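**To:** Edeltraud Hauser, Drosano
**From:** Ismail Benkirane, Urkach play kits
**Date:** 26 January 2021

## Progress report: water play loan kits

The grant is to put together 100 water play kits and lend them to families and childminders through the Urkach toy library. Each kit has a tub, a net, two buckets, a clear cup and a set of small water toys. The child fishes the toys out of the tub and sorts them into the buckets. Since the November report we have settled on the tub and the net, set the activity out on a table, and begun the instruction card.

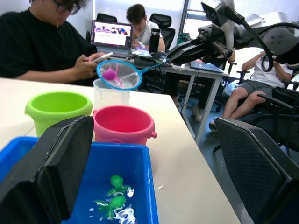
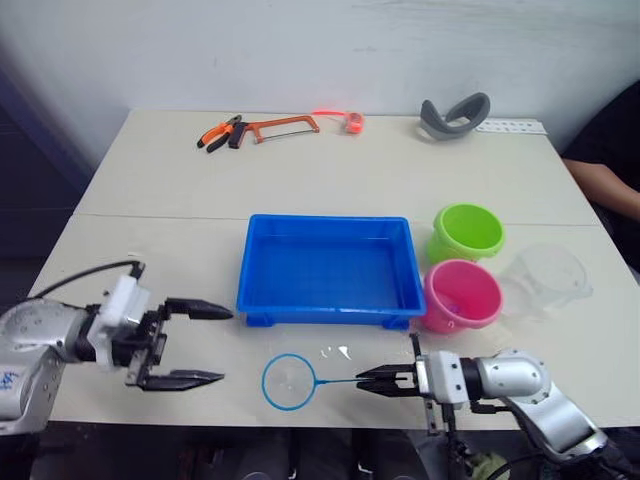
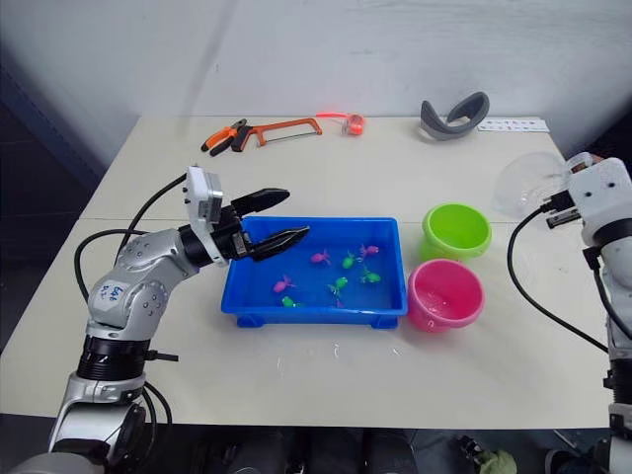 The blue tub is in all three: with turtles in the first, with no water in the second, and with fish in the third.

### What has been decided

**Tub.** We are going with the blue one. In November we were still choosing between this and a deeper round bowl from Maveo. The round bowl held more, but a small child had to reach down into it and lost sight of the net. The blue tub is shallow enough to work with very little water in the bottom, and it is easier to carry to the sink. It also has small feet underneath. I had not thought much of these until we tried it on a kitchen table, where they made it simpler to get fingers under the tub to lift it.

**Buckets.** One lime green and one pink. I know you asked about red and yellow. Younis could supply those, but only in a larger size, and two of the larger buckets with the tub would not go in the carrying bag. The green and pink ones fit, and children had no trouble telling them apart.

**Net.** The small hoop net with the blue rim. The mesh is fine enough that the fish do not catch in it by their fins, which happened with the earlier net. The handle is thin. One childminder thought it would snap in the first week. I have asked Younis to quote for spares so that a broken net does not take a kit out of use.

**Toys.** Fish and turtles. The turtles are the easier of the two to scoop and we suggest starting with them. The fish suit children who have had a few goes already. We have dropped the floating ducks, which were too wide for the net.

**Cup.** This is for pouring and for topping up the tub. It is easy to overlook on a pale table and was left behind twice when families packed up. We will mark the rim with a band of coloured tape.

### Foam

Several parents asked if they could add bubble bath or shaving foam. It makes the activity harder, as the toys are partly hidden, and the children like it. It also leaves a film on the mesh that needs rinsing off before the net goes back in the bag. The card will say that a small amount is fine and that everything must be rinsed afterwards. I would be glad of your view on whether we should name a type of foam or leave it to the family. My own preference is to leave it to them.

### Instruction card

The text is drafted and fits on two sides. It covers setting up, three ways to play and packing away. The first version had too much on it about the aims of the activity and not enough about where to put the towel, so that has been swapped over. The current wording for packing away is:

- Take the toys out first and tip the water into a sink.
- Rinse the net under the tap and shake it.
- Stand the buckets and the cup upside down on a towel.
- Leave everything to dry overnight before it goes in the bag.
- Check the list inside the lid.

The printer's minimum order is 100 copies, so there will be no spare cards in the first run. I am looking at having the cards laminated locally so they last longer.

### Spending

The amount awarded for this stage was £1,987. To date we have spent £910, all of it on the sample kits, the first order of buckets and the deposit on the tubs. The nets and the carrying bags are the main costs still to come. Bag prices have gone up a little since the application. I expect to stay within the award by using a plain bag without the printed logo. If Drosano would like its name shown, it can go on the card at no extra cost.

### What is behind

Delivery of the tubs is late. Younis now says they will be sent in two batches, and has given a firm date only for the first. We can start packing with what comes in the first batch, but lending will have to open with fewer kits than planned.

The cleaning procedure between loans is not finished either. At the moment a returned kit is washed, dried and held back before it goes out again, and the drying takes up more shelf space than we have. The mesh on the net and the insides of the turtles are the slow parts. I am trying out a hanging rack for the nets. For the turtles, we may seal the small hole in the base so that water cannot get in, but I want to see whether the seal holds before doing all of them.

### Next steps

1. Confirm the bag and place the order.
2. Finish the card and send you a proof.
3. Test the sealed turtles and the net rack.
4. Pack the first batch of kits when the tubs come.
5. Agree the loan period with the toy library. They would like two weeks and I have suggested three.

### Decisions needed from you

Please let me know about the wording on foam, and whether you want the Drosano name on the card. I need the second before the proof goes to the printer. The receipts for the sample kits are in the shared folder with the November ones, and the Younis invoice for the tub deposit will follow once they have corrected the address on it.

Ismail Benkirane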